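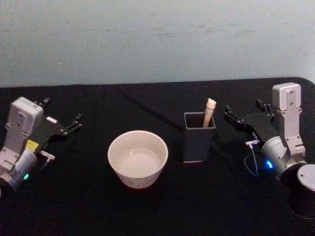

The Dasunora cell is a two-arm tabletop work cell used for handling trials with household utensils. It was assembled in Clesau by the engineering firm Ruchti and is kept at the firm's Pumitau workshop. The arms stand at either side of a table covered in black cloth, with their two-finger grippers pointing toward the middle, where a round white bowl and a dark gray square container are set out for the utensil task. Each arm has a small indicator light on its joint, green on the left and blue on the right. The layout of the cell was drawn up by Severin Rüegg, who also wrote its maintenance schedule.

Setup

The table is leveled before the arms are mounted, and the bolts of both bases are tightened in stages. The cloth is laid last. Small folds are accepted, but a crease running under the bowl or the container is smoothed out, as either object may otherwise stand at a slight tilt. Positions are checked against a paper template, which is removed before work begins. The permitted error is 2 millimeters in any direction.

Each arm is then moved by hand to its rest position and its joint readings are zeroed. Gripper cables are left with enough slack for the wrist to turn fully – a cable drawn tight was the cause of most early stoppages at Clesau. The closing force of the fingers is set to 27 newtons for utensils with smooth handles and is lowered for thin-walled items.

Utensil task

In the utensil task, one arm carries a spoon between the bowl and the container while the other remains low and clear of its path. The task is used as a working check after repairs, since a small fault in wrist alignment shows plainly at the end of a long handle. An arm is returned to service once it has completed 100 transfers without a drop or a contact fault. 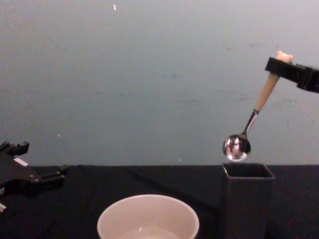
The right gripper holding a spoon by its handle over the square container.

Maintenance

Routine care takes place on Saturday, when the cell is powered down and the fingers are brushed clean and inspected for wear. Finger sets are replaced in pairs. Wrist housings are opened only if a joint becomes noisy or its temperature passes 70 degrees Celsius under normal load. Cable connectors beneath the grippers are reseated at the same time.

The cloth is changed when it becomes stained or damp. In February the cell is taken out of use for a full calibration, during which both arms are removed from their bases and the mounting surfaces are cleaned. Records of this work are held at Pumitau.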